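February 25, 2023

Robot club ran long again and I loved it! Our task for the Plurness round is red and green wooden blocks in the gray bin, and I got 48 minutes with the arm.

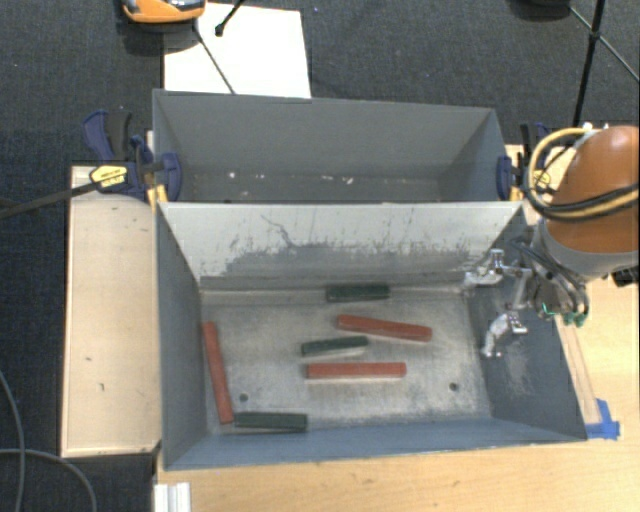 I kept fussing over the approach angle — blocks near the sloped walls scare me more than the ones in the middle. We want 300 logged tries before we go to Minami in August.
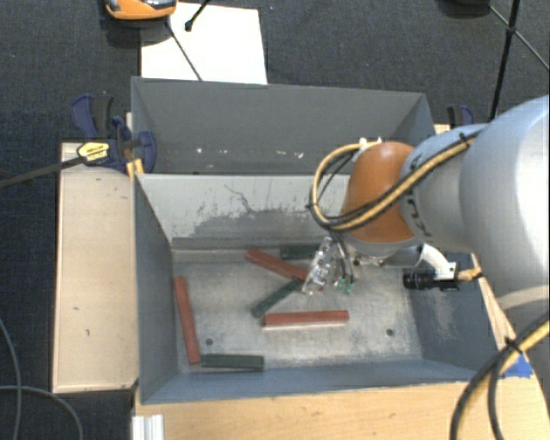

My notes are a mess, but I have 3 new ideas for blocks that lie across each other, and I want to try the slow wrist turn first. Can't wait for tomorrow!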